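Rostlow Laundry Room – Monthly Safety Checklist
Room 8, ground floor
Inspected by: Abbas Nazari
Period: April

1. Floor condition – PASS
Polished concrete, no cracks or raised joints found. Surface is slick underfoot when wet. Mat to be ordered for the washer position.

2. Washer, front-loading – PASS WITH COMMENT
Unit level, door latch engages, drain hose clamp tight. Hose date tag reads 4 years; replace at 5. Items are stored on top of the unit. Clear the top before any spin cycle.

3. Power strip and cords – FAIL
Strip is on the floor in front of the washer, with several cords attached. A yellow cable also crosses the floor next to it. Two faults recorded: trip hazard, and electrical equipment at floor level near a water supply. Mount the strip on the wall and run the cable along the baseboard.

4. Sorting surface – PASS WITH COMMENT
Cover sheet is creased and has darker smudges. Launder or replace. Drinks are not to be left on the sorting surface (see house rule 2). Garments to be folded or placed in a bin at the end of each shift.

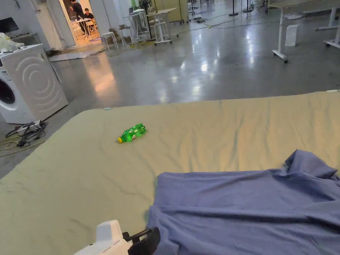 Item 4: soda bottle and unfolded shirt on cover sheet. Washer and power strip (items 2 and 3) behind.

5. Lighting – PASS
All ceiling fixtures working. Glare off the floor is noticeable but acceptable.

6. Doorway and exit route – PASS
Clear width measured at the doorway, 67 cm with the cart parked. Keep the cart on its marked spot – it was almost over the line on arrival.

7. Detergent storage – NOT CHECKED
Cabinet locked, key held at Pliterby office. Carry over to next inspection.

Open actions: item 3 before the room is next used, items 1 and 4 by the end of the month.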